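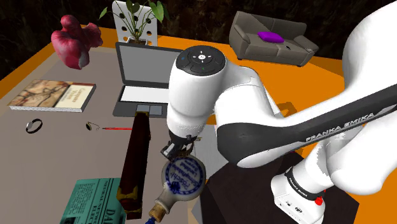 Table rocks on old floor, already tried folded cardboard, now losing the will

Home and Garden > Furniture > Tables and desks
Viewed 2343 times

pedantic_kettle
Member, Codmont

I have a kitchen table that rocks. It didn't rock in the shop. It didn't rock in my last flat, which had a concrete floor and no other good qualities. I moved to Codmont in April, into the ground floor of a house built by people who I think owned a spirit level between them and took turns losing it, and the table has rocked ever since.

The table is a Rutau, the four-legged one with the 795 mm wide top. The legs bolt on through metal plates underneath. There are no adjustable feet, just flat ends with a thin plastic cap nailed into each. The floor is old boards, sanded and varnished by a previous tenant in what must have been a hurry.

What I have tried so far:

Folded cardboard. Works until Tuesday, whichever day you put it in. Then it squashes flat and you are back where you started, with a bit of cereal box sticking out.

Beer mats. Same as cardboard but with a bit more atmosphere.

Turning the table round. It now rocks towards the window and not towards the cooker. I count this as progress but my tea doesn't.

A blob of that mouldable rubber you get in little sachets. It stuck to the floor, the leg, and me, in increasing order of strength.

I was about to take a saw to the longest leg, and then I remembered a story in my family concerning a coffee table that began life as a dining table. So before I start, is there a proper way to do this? I rent, so nothing that involves screwing anything into the boards. I own a drill, a handsaw, a decent tape measure and some sandpaper. I would like it to stay put if I nudge the table when sweeping.

Also, how do I tell whether it's the table or the floor? I have been blaming the floor, but I've been wrong about floors before.

floorboard_philosopher
Regular, 2758 posts
Marked as helpful by 103 people

Put the saw down. You can always take more off a leg, and that is the whole problem with it.

Start with which one is guilty. You need somewhere flat. Old boards are no use for this and neither is a patio, whatever the patio thinks. A tiled bathroom floor laid by somebody sober will do, or a neighbour's concrete. Stand the table on it. If it sits still, the floor at home is the culprit. If it still rocks, the table is, and if it rocks more, then it's both and they have been covering for each other.

If you can't get the table out of the kitchen, do it the lazy way. Mark one leg with a bit of tape. Note which two corners it rocks between. Turn the table half a turn in exactly the same spot, so each leg lands where the opposite one was. If the marked leg is still one of the short ones, blame the table. If the gap stays over the same bit of floor, blame the floor. This only works if the legs land in the same places, so put masking tape on the floor first. A square table can go a quarter turn at a time and tell you more, but I gather yours isn't square.

Now, before you pack or cut anything, turn it upside down on a blanket and look at the bolts. With bolt-on legs I would put money on at least one being loose, particularly after a move. Slacken all of them slightly, one leg at a time, push the leg firmly into its corner, and tighten again a bit at a time, going from bolt to bolt. Don't do one right up and then start on the next. If a plate has pulled away from the top because the screw holes have chewed out, take the screws out, fill the holes with matchsticks and wood glue, leave overnight, and put the screws back in. You'd be surprised how many uneven floors have been cured like this.

If it's still rocking after that, the answer for a renter is adjustable feet. They are a threaded rod with a pad on the end, and you wind them in or out by hand. They go into the legs, so the landlord's boards are spared.

What you do:

Prise off the plastic caps. Find the centre of each leg end by drawing both diagonals.
Drill a straight hole for the threaded insert. The size will be on the packet. Wrap tape round the drill bit to mark the depth, and get somebody to stand to one side and tell you when you are leaning.
Screw or tap the inserts in, depending on the sort you bought. Screw-in ones hold better.
Wind all four feet fully in. Turn the table the right way up, in the place where it's going to live.
Wind out the foot on the leg that's in the air until it just touches, then a touch more. Push on each corner. Fiddle.
Do up the lock nut if there is one. If there isn't, you will be doing this again at Christmas.

I used Vulo feet on mine, the ones with a swivelling pad, and they have been fine. The swivel matters on boards that slope, otherwise you are balancing on the rim of each foot. Other makes exist and are probably the same thing in another bag.

One more thing, clear the table before you start adjusting. People level them with the fruit bowl, the laptop and last week's post still on, all up one end, and then wonder why it rocks again the moment they tidy up. 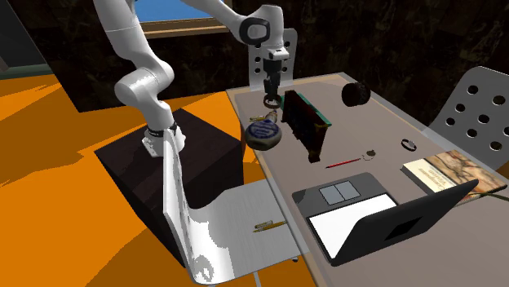
A grey table top with plenty of things out on it.

If you do end up having to trim a leg, don't measure anything. Level the table with thin packing under the short leg, slide the same packing along the floor against the other three legs, scribe a line round each with a pencil, and cut to the line. It will then be right for that spot on that floor and nowhere else on earth.

biscuit_tin_of_screws
Member

just get felt pads. put two under the short leg. mine has been like that for years

You can get them at Değirmenci by the station, the hardware place with the buckets outside, they sell them loose so you don't have to buy a card of sixteen to use two

pedantic_kettle
Member, Codmont

Felt pads were going to be next on my list, so no offence meant, but don't they go the way of the cardboard?

biscuit_tin_of_screws
Member

a bit yes. then you put a third one on

gravy_boat_captain
Member

Agree with most of the long reply but I'd argue about the tiles. My bathroom floor is tiled and it is about as flat as the sea. I tested a perfectly good table on it and spent an afternoon mending something that wasn't broken. If you have a long straight edge, lay it across the floor first and look for daylight underneath.

The other option is to put up with it and move the table until it stops. Four legs on a wavy floor will often sit still if you turn the table a little on the spot, a few degrees at a time. It works for round tables outside cafes. The drawback in a kitchen is that the table may only be happy standing at an angle to the wall, and visitors will keep trying to straighten it for you.

If the legs are hollow metal you want a different sort of insert, the push-in kind. You didn't say what yours are made of.

pedantic_kettle
Member, Codmont

Wood, solid as far as I can tell from knocking on them.

Update, then. Did the half-turn test with tape on the floor. The gap stayed over the same board, so the floor is guilty as charged. However I also found two bolts I could turn with my fingers, on the leg nearest the cooker, and that was me, because I put it together. Tightened everything and most of the rocking has gone. What's left is enough to notice with soup.

I've bought the adjustable feet and will drill at the weekend when there is somebody here to tell me I'm leaning. In the meantime there are two felt pads under the short side. I'd rather not discuss it.

biscuit_tin_of_screws
Member

told you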